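Inicio Empresa Colecciones Prensa Contacto

Sala de prensa / Superficies y hogar

Plastanley presenta su programa de restauración de mármol doméstico y abre al público el taller Slanina

El programa permite recuperar encimeras y mesas de mármol que ya están instaladas, sin cambiar la piedra. Las reservas para particulares empiezan en abril.

La empresa Plastanley, dedicada a la venta y colocación de superficies de piedra natural, anuncia la puesta en marcha de un programa de restauración de mármol para viviendas. El servicio se realiza desde el taller Slanina, que hasta este momento trabajaba solamente para constructores y arquitectos, y que a partir de abril recibe también a clientes particulares.

El programa tiene su origen en una pregunta que los clientes repiten con mucha frecuencia en nuestras tiendas. Una familia compra una encimera de mármol, la usa durante varios años y un día observa que la superficie ha perdido el brillo en la zona donde se cocina, o que cerca del fregadero hay marcas de color más claro. La primera idea de muchas personas es sustituir la pieza completa. En la mayoría de los casos que nosotros hemos estudiado, esta sustitución no es necesaria.

«El mármol es una piedra que se puede volver a pulir, y esto se ha hecho siempre en los edificios antiguos», explica Leonora Fajardo, directora de Plastanley. «En las cocinas se ha perdido un poco esta costumbre. Queremos que el cliente conozca esta posibilidad antes de pedir un presupuesto para una encimera nueva.»

Un estudio previo en las viviendas

Antes de presentar el programa, el equipo técnico de Slanina visitó 479 viviendas con mármol instalado en la cocina, en el baño o en una mesa de comedor. Las visitas se hicieron con el acuerdo de los propietarios, y en cada una se rellenó una ficha con el acabado de la piedra, los productos de limpieza utilizados y el estado de las juntas.

De todas las superficies revisadas, 183 presentaban marcas producidas por ácidos, sobre todo limón, vinagre, vino y ciertos limpiadores para baño. Estas marcas se confunden a menudo con manchas, pero son una cosa diferente. La mancha es una sustancia que ha entrado en los poros de la piedra. La marca de ácido es una pequeña pérdida de material en la superficie, y por este motivo no desaparece por mucho que se frote. Para eliminarla es preciso trabajar la piedra con abrasivos cada vez más finos hasta igualar el acabado.
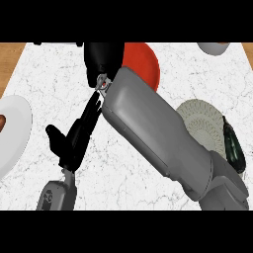
Mármol blanco con veta gris.

El mármol blanco con veta gris es la variedad que más consultas genera, según los datos de nuestras tiendas. Es también una de las que mejor aceptan la restauración, siempre que la pieza conserve un grosor suficiente y que no haya sido tratada antes con ceras de color. Cuando existen ceras antiguas, el taller debe retirarlas primero, y este paso añade normalmente una jornada al trabajo.

«La cera amarilla es nuestro peor enemigo», comenta Dae-han Han, responsable técnico del taller Slanina. «El propietario piensa que su mármol ha envejecido, y cuando quitamos la capa encuentra otra vez el color que había comprado.»

Cómo funciona el servicio

El programa se organiza en tres modalidades. La primera es la visita de diagnóstico, en la cual un técnico examina la superficie, hace una prueba en una esquina poco visible y entrega un informe por escrito. El informe indica si la pieza se puede restaurar en la misma casa o si conviene llevarla al taller. También indica, cuando es el caso, que no se recomienda hacer nada.

La segunda modalidad es la restauración en el domicilio. Se utiliza para encimeras fijas y suelos pequeños. El trabajo se hace con agua para limitar el polvo, y se protegen con plástico los muebles, los enchufes y la placa de cocina. Pedimos a los clientes que vacíen los armarios bajos de la zona afectada y que dejen libre la superficie desde la noche anterior. La cocina se puede utilizar otra vez al día siguiente, con la excepción de líquidos calientes y aceites, que deben esperar hasta que el protector haya terminado de secar.

La tercera es la restauración en taller, pensada para mesas, repisas y tapas de cómoda. El transporte está incluido dentro de la zona de reparto de Plastanley. Las piezas viajan en posición vertical sobre caballetes de madera, porque una placa de mármol colocada en horizontal puede romperse por su propio peso con el movimiento del camión.

El protector que se aplica al final del proceso lleva el nombre de Minov y ha sido formulado para superficies que están en contacto con alimentos. Minov reduce la absorción de aceite y de café, pero no impide las marcas de ácido. Nos parece importante decirlo con claridad, ya que algunos clientes esperan de un sellador una protección total que ningún producto de este tipo puede dar.

Recomendaciones para el uso diario

Junto con el programa, Plastanley edita un cuaderno gratuito de mantenimiento, escrito por Dae-han Han con la colaboración de Bienvenido Cabanatuan, cocinero y profesor de cursos de cocina doméstica. El cuaderno contiene 9 capítulos breves y se puede recoger en todas las tiendas. El contenido se ha probado con alumnos de los cursos del señor Cabanatuan, que trabajan sobre mármol durante las clases de masas y de repostería.

El texto aconseja una limpieza con agua tibia y jabón neutro, seguida siempre de un paño seco. Desaconseja el vinagre, el amoníaco, la lejía y las esponjas con cara verde. Para una mancha de aceite reciente propone cubrirla con almidón de maíz y dejarlo actuar durante la noche. Para una mancha antigua se debe consultar con el taller, pues los remedios caseros más fuertes suelen agrandar el problema.
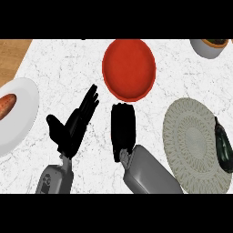 Otro capítulo trata de la vajilla. La cerámica sin esmaltar en la base puede rayar un mármol pulido cuando se arrastra, y el cuaderno recomienda levantar las piezas para moverlas o pegar debajo un pequeño disco de fieltro. Las cazuelas que salen del horno necesitan un salvamanteles, también en las superficies ya protegidas. Los platos con tomate, cítricos o salsas con vino pueden dejar un anillo mate si el líquido cae por el lado exterior, y en este caso lo correcto es secar en el momento y aclarar con agua.

«En mis clases yo no prohíbo el limón», dice Bienvenido Cabanatuan. «Pido una tabla debajo y un trapo al lado. El mármol frío es una maravilla para el hojaldre y sería una pena tenerlo solamente para mirar.»

El cuaderno habla igualmente de los acabados. El pulido refleja más la luz y deja ver antes las marcas de ácido. El apomazado, que es mate y suave al tacto, las disimula mejor, aunque absorbe un poco más si no se renueva el protector. Los clientes que solicitan una restauración pueden aprovechar para cambiar de un acabado al otro sin coste adicional, ya que el número de pasos es parecido.

Lecciones en vídeo

El material se completa con una serie de lecciones en la plataforma Vodeo, realizadas por Kenneth Cabrera. Las lecciones son cortas y cada una responde a una sola pregunta: cómo saber si una piedra es mármol o cuarcita, cómo comprobar si el protector sigue activo, qué hacer con una junta oscura, qué preguntar al comprar una mesa de segunda mano. Están disponibles con subtítulos en español y se pueden ver sin registro.

La comprobación del protector es la lección que más ha interesado en las sesiones de prueba. Consiste en dejar unas gotas de agua sobre la piedra y esperar quince minutos. Si después de secar queda una sombra oscura, el agua ha entrado y conviene aplicar una nueva capa. Si no queda sombra, el protector todavía trabaja bien.

Formación de nuevos pulidores

La apertura del taller a los particulares exige más personal cualificado, y este oficio tiene pocas vías de aprendizaje. Por esta razón Slanina ha creado un puesto permanente de formador, que ocupa Alfredo Ambrosio, pulidor del taller. Los aprendices empiezan con retales, continúan con repisas y solo después de superar una prueba interna trabajan en casa de un cliente, siempre acompañados.

«La máquina se aprende pronto. Lo que cuesta es escuchar cuándo el disco ya no corta y saber parar antes de hacer un hueco», señala Alfredo Ambrosio. «En una encimera con luz de ventana se ve todo.»

Los retales que se producen en el taller se utilizan para las prácticas y para las muestras que reciben los clientes con el informe de diagnóstico. El taller dispone en este momento de más de 200 muestras clasificadas por color y acabado, que se pueden consultar durante el horario de apertura.

Reservas e información práctica

Las visitas de diagnóstico se pueden reservar en las tiendas de Plastanley o por teléfono. El importe de la visita se descuenta de la factura cuando el cliente decide continuar con la restauración. El taller Slanina recibe al público todos los días laborables excepto el lunes, que se reserva para la carga y la entrega de piezas.

Para mesas y piezas sueltas rogamos enviar con antelación las medidas, el grosor y, si se conoce, el año aproximado de compra. No es necesario limpiar la pieza antes de la visita. Al contrario, los restos de producto ayudan al técnico a entender qué ha ocurrido.

Los medios que deseen visitar el taller o solicitar una entrevista con Leonora Fajardo o Dae-han Han pueden dirigirse al departamento de comunicación de Plastanley, a través del formulario de la sección Contacto.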